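Home Gallery – Two Weeks with the Vuvano Hand Grippers

Hello again! A lot of you wrote in after my July post asking to see the Vuvano kit doing ordinary chores, so this page is all housework. No test benches, no foam blocks. If you missed the first post, the short version is that Vuvano rents out a pair of hand-held grippers with a camera on them. You do your chores with the grippers in place of your fingers, the recordings go up to their site, and they get used to teach robot arms how to handle household stuff. I paid for the rental myself, the 60 dollar starter plan, and I'm not on anyone's payroll.

Most of the captions are my notes from the day, lightly cleaned up. Questions I got more than once are mixed in.

Getting set up

The kit came in a padded case from Matos, who handle the shipping. Inside were the two grippers, a charging lead, a bag of spare finger pads and a card with a login code. Pairing took me two tries. I had the left and right swapped in the app, and it doesn't warn you, it just quietly refuses to start. Virgil Vlad on the help line spotted it in no time (thank you, Virgil!).

The squeeze feels stiff on day one. By the end of the first week I'd stopped thinking about it, although my forearms had opinions. I'd do short sessions with a proper break between them. The app lets you go as long as you like, and I don't think it should.

What the plan gets you

The starter plan covers 302 clips, an odd number that I asked about and never got an answer on. Anything you go over is charged at the next tier, which runs to 1,000. You can delete a clip before it uploads but not after, so check them the same evening. I review mine at the kitchen table with tea and throw out any where I've fumbled so badly it's no use to anyone.

Catarina Cordeiro asked how it stacks up against the Busevlow set she's been using. I've only had hers on loan for an afternoon, so take this lightly – the Busevlow is kinder on the wrist, and the Vuvano closes more evenly on soft things. For cups and jars I'd be happy with either one. For laundry I'd pick the Vuvano every time.

Laundry, my favorite job for it

Cloth is where you find out what a gripper is like. Thin fabric wants to slide, thick fabric wants to spring open again, and you have to learn to pinch lower than feels natural. I do it on the bed because there's plenty of room to spread things out. 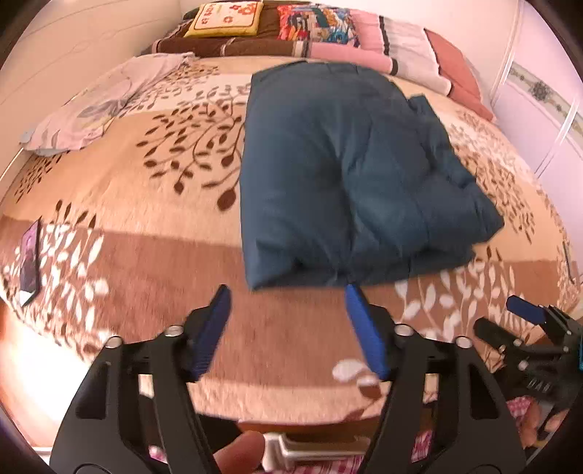 Teal bundle on the leaf-print bedspread, blue pads right up close to it. Puffy on one corner, but I'll take it!

My score for clothes is 5 out of 5, and I'm stingy with those. The ridged pads are the best part of the whole kit.

Would I rent again? Yes, if they sort out the left and right business in the app. Prokisport has a lighter pair coming and I've put my name down for a trial, so the next gallery will probably be those. Leave your chore requests in the comments. I've already got one for making a bed, and I'm a bit scared of the fitted sheet.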